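From: Veerle Baert
To: Folham residents list
Subject: Re: Mattress pickup and the bulky waste sticker

Mayu Kobori wrote:
> Does anyone know if the city still takes mattresses with the
> regular bulky pickup? Van Hecke quoted me a price to haul the
> old one away when they deliver, but I'd like to skip that if I
> can. Also, do I need one sticker or two for a mattress and a
> box spring?

Hi Mayu,

The city still takes them, but the rules changed in July. A mattress now has to be in a closed plastic bag or the crew will leave it on the curb. The hardware store on Dendia Street sells the bags. Get the size up from your mattress, as the fit is tight.

You need two stickers. A mattress and a box spring count as separate items even if you tape them together. Ronaldo Rivera tried that in the spring and got a note on his door. Stickers are sold at the town office, window 17, and you can pay by card there now.

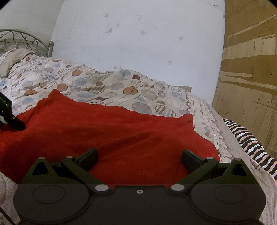

When you call to book, have your account number ready. It's on the water bill, top right. They will ask for the street and the item count and then give you a date. My wait was close to three weeks, so call before you order the new bed. Put things out after 6 p.m. the evening before, and keep them clear of the hydrant.

A slatted base goes out as wood. Take the screws and metal brackets off first and put those with scrap.

On Van Hecke, ask if the haul-away price covers stairs. A-yeong Song paid extra for the second floor and only found out at the door.

The current sticker price is fixed until 2028, according to the sheet they gave me at the window. If you lose the sheet, I have a spare and can drop it in your mailbox.

Veerle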